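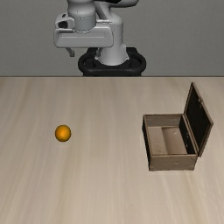
Efren Gatchalian wrote to ask why the finger kit has to go on with the arm parked high, when the old manual had it folded down over the bench. The old position put the wrist seam out of reach of a hex key. Page 2 of the current sheet replaces it.

Trandwood Finger and Wrist Service Kit
For the Trandwood bench cell, two-finger hand

Overview

The kit covers routine service on the two-finger hand: finger removal and refitting, pad replacement, wrist seal check and re-zeroing of the hand camera. It fits cells supplied with the Zosuvport controller. Cells still running the Dratar controller need the adapter lead, sold separately.

What is in the kit

Finger pads, one pair
Finger screws, one bag
Wrist seal
Hex keys, two sizes
Grease, small tube
Setup card with the simulator scene code

Service interval

Change the pads every 4000 cycles, or sooner if round items start to slip. The wrist seal is checked at each pad change and replaced at every second one. Cells that handle fruit or anything sticky should have the pads wiped at the end of each shift.

Before you start

Run the job in the simulator first. The service scene loads with the orange and the open box on the table and the hand empty. Move the arm to PARK HIGH and open the fingers all the way. On the real cell, do the same and then lock out power at the controller. Wait for the status light to go off before touching the hand.

Changing the pads

1. Loosen the finger screws two turns each, left finger first.
2. Slide the finger straight down and off. Do not twist it.
3. Peel off the old pad and clean the seat with a dry cloth.
4. Press in the new pad until the edge is flush.
5. Refit the finger and tighten the screws by hand, then a quarter turn with the key.
6. Repeat for the other side.

If one finger will not slide, the screw on the far side is usually still holding. Do not pry against the hand housing.

Re-zeroing the hand camera

Restore power and open the hand camera view. With the fingers fully open, both tips should sit at the same height in the view. Bring the arm over the table until the orange is between the left and right fingers as you look at it, well above the tips in the view. Press ZERO and hold until the controller beeps.

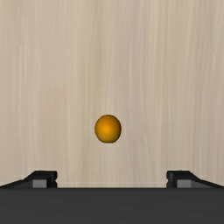
Simulator view, hand camera. Credit: Remedios Pascual / Trandwood

A finger that shows higher than its partner has not seated. Take it off and start again from step 3. Do not correct it in software, as the offset will carry over into every pick routine saved on the cell.

After service

Run the slow pick routine for 100 cycles at the bench before going back to full speed. Write the cycle count on the card inside the controller door.

Ordering

Order code TW-400. Kits ordered before noon ship the same day. The service desk is closed for the first half of August. Pads made for the Xiong hand look similar but have a different seat depth and should not be used.

Questions about fitting: Crisanto Mercado, service desk
Spare parts and returns: Alois Reisinger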